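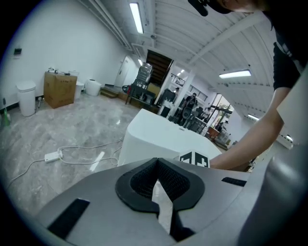
Muddy boots, smelly shin pads and the tricks that don't work

29/09/2024
By Rupert Aebischer

Every winter the same boot-cleaning advice does the rounds of the club group chats, and every winter I end up trying some of it against my better judgement. We have two kids in junior football and one adult (me) who still turns out for the over-45s when the hamstring allows. What follows is what I've kept and what I've thrown out. If your method is different and your boots are still in one piece, carry on.

Bang them first, then wait

Wet mud smears. Dry mud falls off. Knock the worst of it off at the ground by clapping the soles together, then leave the boots on newspaper overnight in the laundry or on a covered verandah. Next morning go at them with an old dish brush or a nailbrush. Most of the job is done without a drop of water.

The blokes who hose their boots straight after the match swear by it. I did it for a season and got soggy boots with clean studs, still damp at Thursday-style midweek training and smelling like a drain. If you must use the hose, point it at the soleplate only.

Toothpaste on white boots

I was ready to hate this one. Plain white toothpaste on a damp cloth does lift scuffs from the rubber edge and from shiny synthetic uppers. So does a bit of dishwashing liquid on the same cloth, and that doesn't leave white crust in the stitching. Gel toothpaste did nothing I could see. The whitening sort with gritty bits in it took the gloss off one toe, so I wouldn't.

Keep any of it away from leather.

The washing machine question

Boots in the machine: no. I know your cousin does it. Mine came out with the insole curled up like bacon and the sole starting to lift at the toe, and the drum had a teaspoon of grit in it that I was still finding on school shirts a fortnight later. A pillowcase around them muffles the noise and does very little else.

Laces and removable insoles are a different matter. Laces can go through in a mesh bag with the socks. Insoles I wash by hand in the trough with a squirt of wool wash and dry flat.

Drying

Newspaper, stuffed in firmly and changed after an hour or two. That first change matters more than people think, as the first lot soaks up most of the water and then just sits there holding it. Leave the tongue pulled right forward.

Not the heater, not the oven on low, not the dashboard of the car in full sun. Glue softens in heat and leather goes hard. I also tried one of those plug-in boot dryers, the Zirno, on loan from Alois Trummer down the road. It did dry them, and more gently than I expected, but it took most of the night and newspaper takes most of the night too. Alois has three goalkeepers in the house and says he wouldn't be without it. Fair enough. With one or two pairs I can't see the point.

Rice in a sock is supposed to draw out the damp. I gave it two goes. Warm rice, damp boots.

Smell

There's a lot of rubbish written about boot smell. Here is how the usual suspects went at our place.

Bicarb soda: works a bit. A tablespoon in each boot overnight, shaken out over the garden in the morning. Make sure the boots are dry or you'll get paste in the toe, and you will not get it out with a spoon, a chopstick or bad language.

Tea bags: made them smell of tea for a day.

Freezer: the theory is that the cold kills whatever is causing the stink. The boots smelled better while frozen and the same as ever once they warmed up. They also shared a shelf with the peas, which did not go down well in the kitchen.

Vinegar: half vinegar, half water, sprayed lightly on the lining and left to air. It's the best of the cheap ones. The vinegar smell goes by the next day – mostly.

Scented sprays: Rosimeo and the rest of them are perfume. You end up with smelly boots and flowers on top.

What made the biggest difference was taking the boots out of the bag when we got home. I resisted this as too boring to be true. It costs nothing, and I can report that a thirteen-year-old is able to learn it in under one season if pocket money is involved.

Shin pads

Worse than boots, in my opinion, and usually forgotten until somebody opens the bag in a warm car. If the padding is glued to the shell, don't soak them. Wipe with a cloth wrung out in soapy water, wipe again with plain water and stand them up against a wall to dry. Ankle sleeves that detach can go in the wash with the socks. Once the foam starts to crumble there is no tip that will save it.

Grass stains on white shorts

Laundry soap bar, cold water, rub, leave for half an hour, then wash as usual. I have also used the Rurum stain stick, which did the same job for a good deal more money. The packet promised results on "even the toughest stains" and had nothing to say about the red clay they seem to import for our away games.

For that clay, let it dry and brush it before any water goes near it. Then soak overnight in a bucket with an oxygen-type soaker. Check the label for colours. Don't use chlorine bleach on synthetic shorts, as it can turn them yellow, and then you have a new problem.

Skip the fabric softener on jerseys and socks. It leaves a coating, and the sweat smell seems to hang on to it. I was doubtful about this too, and stopped using it mainly to save money, but I haven't gone back.

Numbers and names on the back

Inside out, cold wash, line dry in the shade. If a corner of a number lifts, some people will tell you to iron it back down through baking paper. It held for two matches on our number 7 and then peeled further than before. A second go, pressing without sliding the iron, has held since March. Call it a draw. Never put the iron directly on the print.

Studs

Screw-ins want a dab of petroleum jelly on the thread at the start of the season. This is the one old-timer's tip I'd defend in court. If a stud has already seized, soak the sole (only the sole) in warm water for ten minutes and try the key again, slowly. The pliers method chews the stud and sometimes the plate. I have an odd Oberholzer boot in the shed with five studs and a hole to prove it.

Storing boots over summer

Clean, fully dry, laces loose, newspaper in the toes, on a shelf indoors. The shed gets too hot. And try them on the kids before pre-season, as all that careful cleaning is no help when the feet have gone up two sizes.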